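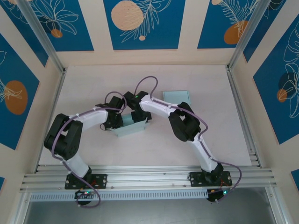 1/ Seit März sammle ich Beispiele für ein lernendes System mit zwei Armen. Viele haben mich gefragt, wie so ein Tag aussieht, also schreibe ich es einmal auf. Deutsch ist nicht meine erste Sprache, bitte verzeihen Sie kleine Fehler.

2/ Die Aufgabe heißt bei uns intern »Buvance«. Es geht um eine offene Schachtel, die beide Arme gemeinsam handhaben sollen: greifen, drehen, schließen, wieder öffnen. Jede Ausführung wird von einem Menschen ferngesteuert und aufgezeichnet. Wir nennen eine solche Aufzeichnung eine Episode.

3/ Das Ziel sind 1.000 Episoden. Die Zahl stand schon im Plan, bevor ich zum Projekt Muli gekommen bin. Ich habe gefragt, woher sie kommt. Die Antwort war, dass man mit irgendeiner Zahl anfangen muss.

4/ An einem guten Tag schaffe ich 63. Das klingt wenig für Leute, die mit Bildern aus dem Netz arbeiten. Dort liegen die Daten schon da. Bei uns muss jede Bewegung erst einmal gemacht werden.

5/ Eine Episode dauert fast 30 Sekunden. Dazu kommt das Zurücklegen, das Prüfen, das Benennen. Das Zurücklegen ist der Teil, den ich am Anfang völlig unterschätzt habe.

6/ Man nimmt die Schachtel nämlich immer gleich in die Hand und stellt sie immer gleich wieder hin. Die Hand hat Gewohnheiten. In meiner ersten Woche stand die lange Seite in fast allen Episoden parallel zur vorderen Schiene, obwohl ich überzeugt war, ich hätte variiert.

7/ Seitdem lasse ich mir die Startlage von einem kleinen Skript vorgeben: Position, Winkel, und wo der Deckel liegt. Ich lege nach der Ansage hin und korrigiere nicht, auch wenn mir die Lage unbequem vorkommt. Die unbequemen Lagen sind meistens die, die im Datensatz fehlen.

8/ Zur Steuerung: Ich bewege zwei Führungsarme mit den Händen, die beiden Arme auf dem Tisch folgen. Nach einer Stunde spürt man die Schultern. Nach zwei Stunden spürt man sie auch noch am Abend.

9/ Kraft fühle ich dabei keine. Wenn der rechte Greifer gegen die Wand der Schachtel drückt, merke ich es nur mit den Augen. Deshalb macht man als Anfänger alles zu fest. Meine frühen Episoden sehen aus, als ob die Schachtel mir etwas getan hätte.

10/ Zwei Arme sind übrigens mehr als das Doppelte von einem Arm. Die Greifer kommen sich über der Schachtel sehr nahe. Wer weicht aus? Beim Menschen löst sich das von selbst, aber das System soll es aus meinen Beispielen lernen, und ich bin darin leider nicht konsequent.

11/ Wir haben lange diskutiert, ob es eine Regel geben soll: links greift zuerst, rechts folgt. Einheitliche Beispiele lernen sich leichter. Andererseits gibt es Lagen, in denen links zuerst einfach falsch ist, zum Beispiel wenn die Schachtel weit rechts steht.

12/ Der Kompromiss im Moment: links zuerst, außer die Startlage liegt im rechten Drittel des Tisches. Ich bin damit nicht ganz glücklich — an der Grenze dieses Drittels wird das Modell vermutlich unsicher werden. Wir werden es sehen.

13/ Was zählt als gelungen? Auch hier waren wir am Anfang ungenau. Ich habe Episoden behalten, in denen der Deckel am Ende schief saß. Meine Kollegin im anderen Raum hat genau solche verworfen. Zwei Menschen, zwei Maßstäbe, ein Datensatz.

14/ Jetzt gibt es drei Noten: sauber, mit Korrektur, misslungen. »Mit Korrektur« heißt, dass ich danebengegriffen und mich dann gefangen habe. Diese Episoden sind mir die liebsten. Das Modell greift später auch daneben, und dann soll es wissen, wie man weitermacht.

15/ Die misslungenen löschen wir nicht. Sie kommen in einen eigenen Ordner und gehen nicht in das Training, aber ich sehe sie manchmal durch. Man erkennt darin eigene Marotten sehr gut. Meine ist: Ich schließe den Greifer zu früh, wenn ich müde bin.

16/ Zum Licht und zum Hintergrund bekomme ich oft Fragen. Ein Modell, das immer nur dieselbe Wand sieht, verlässt sich auf diese Wand. Unsere Wände sind beige mit blauen Tafeln, darauf Blumen, Blätter und Kreise in Weiß, Orange und Beige.

17/ Gefällt mir persönlich gut, man schaut den ganzen Tag darauf. Ob gemusterte Wände dem Modell helfen oder es verwirren, darüber sind wir uns im Team nicht einig. Ich glaube, sie helfen erst, wenn man sie regelmäßig wechselt.

18/ Was uns am meisten Zeit gekostet hat, war kein Modell und kein Code, es war ein Kabel. Die Leitungen laufen außen an den Armen entlang und brauchen eine Schlaufe an jedem Gelenk. Ist die Schlaufe zu knapp, zieht sie bei gestrecktem Arm. Ist sie zu groß, hängt sie irgendwann dort, wo man greifen will.

19/ Der Fehler zeigte sich nur so: In manchen Episoden blieb der linke Arm einen kleinen Moment stehen und sprang dann nach. Beim Zuschauen nicht zu bemerken. In den Kurven der Gelenkwinkel sehr wohl.

20/ Daraus meine erste Empfehlung an alle, die so etwas anfangen: Schauen Sie die Kurven jeden Tag an, am besten vor der Mittagspause. Wir haben es erst am Ende der Woche gemacht und durften vier Tage wiederholen.

21/ Zweite Empfehlung: Benennen Sie die Episoden automatisch. Ich habe eine Zeit lang von Hand benannt, mit Ordnern wie »neu«, »neu_gut« und »neu_gut_wirklich«. Heute macht das Lodemetti, unser eigenes kleines Werkzeug. Es schreibt auch mit, wer gesteuert hat, welche Startlage angesagt war und welche Note vergeben wurde.

22/ Dritte Empfehlung: Wechseln Sie die Person. Ein Datensatz von nur einer Person ist sehr einheitlich, und zuerst freut man sich darüber. Dann steht die Schachtel einmal anders da, und das Modell kennt nur den einen Weg. Meine Kollegin dreht die Schachtel zum Beispiel erst und greift dann um, ich mache es umgekehrt.

23/ Wir haben schon einmal zwischendurch trainiert, mit dem, was da war. Das Greifen geht ordentlich. Das Schließen geht, wenn der Deckel günstig liegt. Liegt er weit hinten, fährt der rechte Arm hin, zögert und kommt leer zurück, als hätte er vergessen, was er wollte.

24/ Das Zögern kenne ich. Ich zögere an derselben Stelle auch, weil mir dort der eigene Unterarm die Sicht auf den Deckel verdeckt. Ich habe es dem Modell also selbst beigebracht, Episode für Episode. Etwas peinlich, aber lehrreich.

25/ Deshalb sammeln wir jetzt gezielt nach: nur Startlagen mit dem Deckel hinten rechts, und man fährt erst los, wenn man sicher ist, wo man greifen wird. Warten vor dem Start der Aufnahme ist erlaubt, Warten mitten in der Bewegung nicht.

26/ Eine Frage kam mehrmals: Warum nicht alles in der Simulation? Wir benutzen bei Dreltum auch eine Simulation, für die groben Bewegungen. Aber dünne Wände, die beim Drücken ein wenig nachgeben, bekommen wir dort nicht überzeugend hin. Wer das gelöst hat, darf mir gerne schreiben.

27/ Und ob die Arbeit langweilig ist: teilweise ja. Nach der vierzigsten Episode denkt man an das Abendessen. Ich höre dabei Hörbücher, aber nur solche, die ich schon kenne. Bei einem Krimi werden meine Greifbewegungen schlechter, das lässt sich an den Noten ablesen.

28/ Den Leitfaden für die Noten übersetze ich gerade ins Englische und stelle ihn dann hier hinein. Fragen zu den Startlagen bitte direkt unter Beitrag 7, dann finde ich sie leichter wieder.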